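Standing distance around a two-armed robot - what's your house rule?

okden_bench
We're rewriting the floor rules for our demo area and I'm stuck on one line. At the moment it says people stay two metres back whenever the arms are powered. Fine on paper, but visitors drift in and then I'm the one nagging. Do you tape the floor, or just have someone on the stop button?

Jurside
Both, always. Tape first. And write "powered", never "moving" - an arm holding still can set off again without any warning.

tinsnips
Bit much for a slow arm with soft fingers, I reckon. We let people stand right up to ours so long as somebody's got a hand on the stop. We've logged 1,560 hours like that and had one pinched sleeve.

Jurside
One pinched sleeve is one more than I'd want in the log! Slow or not, you've still got a cable to trip on and a stand to bump.

okden_bench
Good point about the stand. Ours has no line about castors at all, so I'm adding "wheels locked before power on" and getting whoever's running it to check by foot, not by eye. 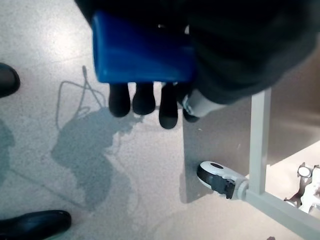 The other bit I want in is where the hands park. I'd like them up and open with nothing in them before anyone steps in close - tinsnips, would your lot put up with that?

tinsnips
Yeah, we could live with that one. Still not taping my floor though.

Comments (2)

Savolainen: Pinching the castor line for our own sheet, cheers.

Cudell: With Jurside on this. Tape's cheap, and it saves you having the same argument with every visitor.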